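Revised rules for simulated kitchen tasks

Print this page | E-mail this page

January 30, 2022
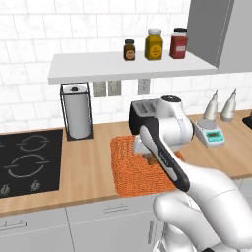
Version 2 of the Orkier scene rules applies to all new simulated manipulation runs from April. Runs already logged under version 1 stay valid but must carry the old version tag.

The main change concerns resets. Object start positions must now be drawn from the published seed list – hand-placed starts are no longer accepted. Each task is to be run on 52 seeds, and every seed must be reported, including those where the arm never reached the object. A run that ends in a solver error counts as a failure.

Contact settings were the other weak point. In the last audit Arben Leka checked 564 submitted runs and found that 449 gave friction values for both the gripper pads and the work surface. The rest gave one or neither, and could not be repeated at Zellodstead. Both values are now required, together with the time step and the mass of the handled object.

Scene dressing such as jars, bottles and small appliances may be changed between tasks. It must keep its collision shapes switched on. Trendix asked for an exemption on speed grounds and this was refused.

Joint limits should be those of the physical arm, with no widening to ease a grasp. Where a limit is reached, the log must show it.

Comments on section 4 (camera placement) are still open. Send them to Anong Sangkhawat, with the clause number in the subject line.

Print | E-mail to a colleague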